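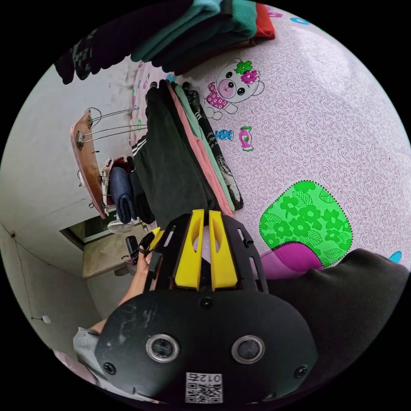
Every household has its own way of deciding when the laundry is finished, and I have heard a great many of them over the years. My grandmother considered the job done when the line was bare, my first roommate when the dryer buzzed, and I held out for a long time in the belief that clean clothes in a basket were as good as clean clothes in a drawer. In this book we will take the stricter view — laundry is finished when it is put away — and that means we must spend a whole chapter on the stretch in between, which so often happens on a bed. A bed is a fine place to fold, wide and soft and at a friendly height for most people, and a patterned sheet like the pale lavender one with the cartoon bear does the work just as well as a plain one. Notice how the folded clothes lie on it in a stack, mint green and salmon pink together with black, with another pile of garments farther up. Piles like these are the raw material of everything we will do in the pages ahead.

## Chapter 4: From the Bed to the Drawer

You already know from Chapter 2 how to sort before washing, and you may be wondering (my students always do!) whether you have to sort all over again afterward. You do, a little, but the second sorting asks a different question. Before the wash we cared about color and fabric; now we care about where each thing is going to live.

Guilan Liang, who taught this course before me and whose notes I still lean on, liked to have her classes build one pile per drawer, and to fold everything in a pile to the same width. It feels fussy the first time. Try it for a week anyway, with your own shirts and your own drawers, and keep a few lines in your notebook about which piles toppled and which ones made it down the hall.

We will start with T-shirts, move on to pants and sweaters, and leave fitted sheets for the end of the chapter, when your hands have had some practice.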